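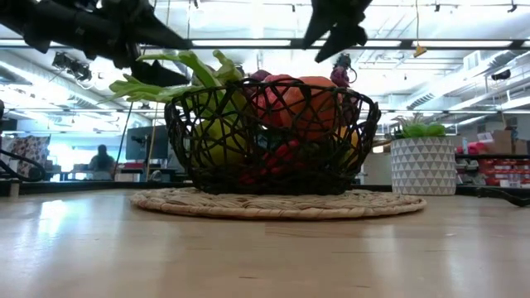 **Which gripper should you start with if you mostly want to pick up soft, odd-shaped things?**

Start with the plainest two-finger one you can get, learn how hard it squeezes, and only then spend money on something fancier.

I've been putting together these gallery pages for the Luldale bench since February, and this one is for the gripper comparison so many of you wrote in about (thank you, I read every note!). We had three sets of fingers to get through: the Zudus stock pair, the longer Lauritsen pair, and a set of soft pads from Ornum that slip on over either one.

The produce basket is my favorite of all our setups, and I'd happily leave it out all year. There's a round woven mat underneath, then the dark wire basket, with leafy greens standing up on the left and an orange over toward the right where the black fingers can come down on it from above. The greens are a very different job from the round fruit, so a set of fingers that does well on one can be quite clumsy on the other.

My notes so far, for anyone choosing between them: the Zudus fingers are easy to live with and easy to line up, the Lauritsen pair reaches deeper but wants a slower approach near the rim, and the Ornum pads are lovely on smooth skins and a bit of a nuisance to keep clean. We log every grasp the same way, 119 to a round, and I change the pads between rounds whether they look tired or not. The left arm still needs its wrist offset redone before we start on the bread rolls.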